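Every packing guide I have read starts with the suitcase. I think it should start with the bed. When I packed for a week at Furton in July, I put everything out before I opened a single zip, and it took 12 minutes.

The case for it is simple. A drawer hides what you own, and a list only holds what you remembered to write down. Small things are where packing goes wrong, so small things need to be seen.
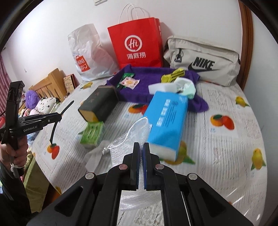 *Tissues, a mesh drawstring bag and the rest of the small stuff, with the carrier bags at the back.*

My sister-in-law disagrees. She packs straight from the shelf and says laying out is doing the job twice. She also paid 300 at the airport in Plattner for things she already had at home.

I would go further and put something plain underneath. A patterned sheet swallows little packets. Purple is a good colour for this: a green wrapper, a watch strap or a yellow pouch shows up on it straight away. 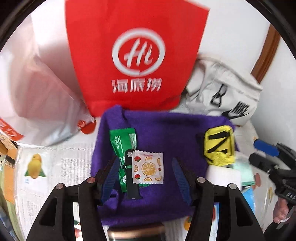
## Keep the carrier bags

People are snobbish about shop bags in luggage. I am not. A red Haidilao bag stands up by itself, weighs next to nothing and folds flat when you are done with it. The packing cubes I bought from Vukine did none of that, and I gave them away after 7 trips.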